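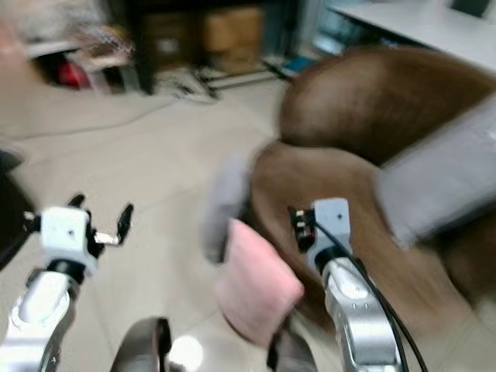
What time does the hall open on Friday for the seed swap?
Doors at 7, swapping from half past.

Home | Archive | Threads | Subscribe
Print this message | E-mail this message

Re: [fildale-growers] Friday swap

Ville, bring the broad beans if theres room in the car. Labels please, variety and year. Had 13 packets last March with nothing on them, still no idea what they were. Potatoes no, Trarbridge lot are doing those seperately.

Parking round the back, gate code same as before. Cant do lifts from Clornbridge this time, sorry.

Arvo

Ville Hämäläinen wrote:
> Is it still 2 packets each to start with? Got loads of beans
> and some leeks, could bring spuds as well. Also can anyone
> pick up from Clornbridge, bus is hopeless after six.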